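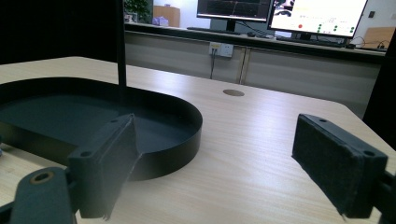

Hand gripper over the bench, pads open, tray to the left.

From: Patricio Ledesma
To: chores list
Subject: Re: Re: are we there yet, table clearing

On Sunday Lorena Cáceres wrote:

> I read the Dresum summary twice and I still don't know what the
> headline number means. If the arm clears a table 263 times, does
> that mean 263 tables, or 263 objects taken off a table? And who
> put the things back between runs? My sister runs a canteen and
> asked me whether she should wait a year before replacing her
> dishwasher trolley. I told her no, but I'd like to have a better
> reason than instinct.
>
> Also, why is everyone using foam on the fingers now? The Clinberg
> people had bare plastic in the spring and seemed happy with it.

Taking these in order.

The 263 is objects. One object picked up and set down inside the tray is one count. A fork that lands across the rim is not counted, and neither is anything a person had to nudge first. The table was reset by hand each time, and the reset time is left out of the totals. I think that should have been in the first paragraph of the summary and I have said so to the authors.

If you want a figure closer to what your sister would see, use the longest stretch without a person stepping in. For mixed crockery that was 30 objects. For cutlery alone it was much shorter, and they only give it as a chart without an axis label, so I won't guess.

On speed: a canteen worker clears a four-seat table in well under a minute. The arm took roughly 2 minutes for the same load, on a bench at fixed height, with the tray in a known place. Move the tray and it has to find it again. It usually does. "Usually" is where most of the remaining work is.

On the fingers. Bare plastic is fine for boxes and for anything with flat sides. It is poor on glazed plates and on anything round with a little grease on it. The foam gives more contact area and forgives a few millimetres of bad aim. Against that, it wears. In the picture at the top both pads have started to fray at their lower edges, and the left one is beginning to peel. A frayed edge will catch on a fork. It also can't go through a wash, so I would not let it near food contact in a real kitchen. Claka sell a moulded silicone pad which can be washed, but it is stiffer, and we lost some of the thin items when we tried it.

Note too that the gripper in the picture is the hand-held one. A person does the chore with it, the motion is recorded, and the arm is trained on the recordings. This matters for Lorena's question, as a good part of what looks like skill in these reports is the skill of whoever held the tool. We found a clear difference between operators. One of ours always slides a plate to the edge of the table before gripping it, and the arm picked up the same habit, including on a table with a raised lip, where it does not work.

Where I would put things today:

Flat, dry, rigid objects into a tray on a fixed bench: works, slowly.
Glasses, empty and upright: works most of the time.
Glasses with liquid in them: no.
Cutlery in a pile: no, one piece at a time only.
Wiping the table afterwards: demonstrated, but I have not seen a wiped table I would call clean.
Cloths and napkins: they get picked up, but so does whatever is underneath.

For the shop floor the answer is a bit better. The Carrier cell does bin loading with the same finger geometry and they claim 100 parts between pad changes. The parts are identical and arrive the same way up, so I would not carry that over to a kitchen.

So, replace the trolley.

Clinberg have promised their raw logs in December. If they include the failed grasps I will redo the comparison per object type and post the table to the list. If anyone has wear data for foam pads of a different density, please send it, with the pad thickness and the closing force. Without the closing force I can't do anything with it.

Patricio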